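To: Koson workcell list
From: Simulation support desk, Malska site
Subject: Re: [koson-cell] Render settings after the room swap

Dear all,

Wednesday's message from the Rawashdeh group is quoted in part, with our answers beneath each section.

> We have moved the navigation cell to the furnished room set, build 3534. The base
> starts and localises, but the planner refuses goals near the table. We have not
> altered the collision settings. Should the old margins be kept?

The old margins should not be kept. They were chosen for the corridor set, which has no furniture, and the configuration file carries them over silently when a room is swapped. Please delete the file named for the previous room before loading the new one, then restart the cell from the supervisor page. A reload from the planner window leaves the earlier values in memory.

For table and chair legs we ask sites to use the fine collision mesh. The coarse mesh closes the space beneath a table into a solid block, and any goal placed close to a chair will then be rejected. The fine mesh adds to the loading time but has no effect on the control rate once the room is up.

> The second matter is the floor. The depth channel is clean, yet the colour channel
> gives us a false obstacle which moves as the base moves.

This is a known fault of the glossy floor material. The light is reflected as a bright patch, and the segmentation step reads the patch as an object. In the view below the patch lies on the open floor on the near side of the table and chairs, well clear of any furniture. 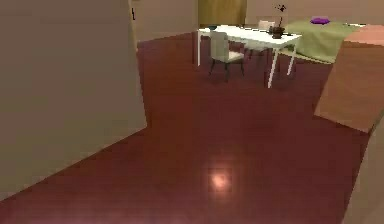
Kirnness reports that the same fault appeared there after the last update, and that lowering the gloss value alone did not remove it; the false obstacle only went away once the reflection pass had been switched off for the navigation camera as well. Kirnness also asks whether the change must be repeated for every room.

It must, for the present. The gloss value is stored with the room and the reflection pass with the camera, so a site which uses 8 rooms will have 8 values to set and one switch. We recommend a gloss value of 6 on the supervisor page, where the supplied value is 70. Sites which train on colour images may prefer to leave the supplied value in place and to mask the patch at the segmentation step — the procedure is in the cell handbook, under floor materials.

After any change to the room or the camera, the following should be carried out in order:

Stop the base and clear the cost map.
Load the room and wait for the status line to read ready.
Run the short localisation check from the start pose.
Send one goal on open floor and one beside a chair.
Save the log under the name of the room.

If the second goal is rejected, please send us the log and the collision file together. Logs sent alone cannot be traced to a mesh version, and we have had to return several this month.

The Rawashdeh group also asked about wall panels close to the camera at the start pose. The start pose may be moved by the site, provided the localisation check is run again afterwards and the new pose is entered in the room file. Malska will not overwrite site poses in the December update.

Yours faithfully,
Simulation support desk, Malska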